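2 min read

July 12, 2024

Went to the Macedonian supper at Jaslow last night with Vlasta. It is the third one they have done this year and the first I have managed to get to. Zorica Todorova is cooking for 11 nights and then goes home to Vasarville.

We sat down late and the bread came out first, with a roasted pepper spread that was coarser than the kind in jars. I ate too much of it. The bean dish came in a clay pot, baked until the top was dark, and it needed salt. Vlasta thought it was fine as it was.
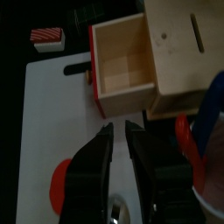

The lamb was the best thing on the menu. It had been cooked with leeks and not much else. The stuffed cabbage was less good, a bit heavy on the rice, and I left half of mine. Dessert was a walnut cake in syrup. I asked for coffee with it and it arrived after I had finished.

Zorica came out for a few minutes. She said the peppers were from a farm near Cakville and she had gone through nearly 300 pounds of them already. In February she wants to come back and do a menu of only pies.

The bill was $182 for two with a bottle of wine. Home by midnight. Skipped breakfast today.

Comments (3)

Kenneth MacLeish: Went on the second night. Our beans were too salty if anything.

Wichai Nakpan: Do they take walk-ins?

Fatos Papadopoulos: Only at the bar, Wichai. Go early.

We use cookies to keep this site working. Accept | Manage settings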